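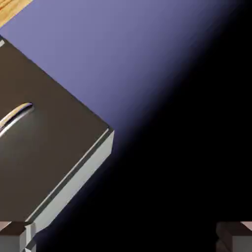

Figure 7.1 View from the wrist camera in the simulator, with the gripper open and a handled box to the left.

Chapter 7
Reaching for a Handle

In this chapter you will
move the arm to a point measured from the wrist camera
choose a direction of approach for a bar handle
write a pull motion that follows the path of the handle
run the same program many times and keep a record of the results

Words to know: approach vector, wrist frame, clearance, pre-grasp pose, trial log

7.1 The club problem

The robotics club at Flarnden meets in a room with one real arm and 8 computers. Most of the work in this book was first tried there. In the spring the club entered the Oakley Challenge, in which each team writes a program that opens a closed container by its handle, takes out a block, and sets the block on a marked square. The first round is held entirely in simulation. Teams that pass it are allowed to run their program on a real arm in May.

Poppy Sowerby and Kirsty Bainbridge wrote the Flarnden entry. Their teacher, Shirley Bunting, asked them to keep a notebook from the first day, and parts of it are used in this chapter. The first entry is dated 10 March 2019:

"Arm goes to the handle but the left finger hits the box every time. Changed the speed. Still hits. Changed it back."

Speed was the wrong thing to change. Before reading on, look again at Figure 7.1 and think about how the box lies compared with the line between the two fingertips. The fingers face each other across the bottom of the view. The long edge of the box runs at a slant, and the handle follows the same slant. A gripper that moves straight ahead from this position is not lined up with the handle, and one finger is much closer to the box than the other.

7.2 What the wrist camera tells you

In Chapter 5 you used a fixed camera that looked down on the whole table. A fixed camera is easy to reason about. When the arm moves, the table stays where it was in the picture.

A wrist camera rides on the arm. When the arm moves, everything on the table appears to move and the fingers stay put. This has two results for your program.

First, a position found in the wrist image is only good for the pose the arm was in when the image was taken. Save the joint angles together with the image. If you save one without the other, you can't convert the position to table coordinates later.

Second, the part of the view near the fingers is often dark or blocked. In Figure 7.1 the right side of the view is almost completely black. A program that looks for the handle by brightness alone may do well on the left side of this image and learn nothing from the right side. Do not treat a dark region as free space. Your program should mark it as unknown and take another image from a different pose before moving the arm into it.

The Flarnden team missed this second point for two weeks. Their program sorted every pixel into "box" or "clear," and shadow was counted as clear. They added a third label, "unknown," and the number of collisions in their log went down.

7.3 Lining up with the handle

A bar handle has a long direction and a short direction. The fingers must close across the short direction, with one finger on each side of the bar. To do this the wrist has to turn until the line between the fingertips crosses the bar at a right angle.

The steps are as follows.

1. Find two points on the bar, as far apart as you can.
2. Convert both points to table coordinates.
3. Subtract one from the other to get the direction of the bar.
4. Turn the wrist so that the fingertip line is at a right angle to that direction.
5. Move to the pre-grasp pose, which is a short distance back from the bar along the approach vector.
6. Take a second image and repeat steps 1 to 4. Correct the wrist angle if it has changed.
7. Move in and close.

Step 6 is the one students leave out. The first image is usually taken from farther away, and a small error in the two points gives a large error in the angle if the points are close together. A curved bar makes this worse. With a curved bar, choose the part you plan to hold and use two points on either side of it.

Note on clearance: the finger that goes between the bar and the face of the box needs room. Measure the gap before you choose how far in to go. If the finger is thicker than the gap, no wrist angle will help, and you will need to hook the bar from one end.

7.4 Keeping a trial log

The club runs its programs on a simulator called Itetach. One trial of the handle program takes a few seconds, so the team could leave it running during lunch. By the end of the project they had logged 4,000 trials. In 3,000 of these the arm closed on the bar and held it through the pull. The first 700 trials were nearly useless to them, because the starting pose had not been written down.

Each line of your log should have the trial number, the starting pose, the box position, the wrist angle at the moment of closing, and the result. Use short result codes and write down what each one means on the first page.

Exercises

7.1 A bar handle has end points at (12, 4) and (18, 10) in table coordinates. Find the direction of the bar and the wrist direction needed to grasp it.

7.2 Calculate the success rate for the Flarnden log. Then explain why you might leave the first 700 trials out of a report.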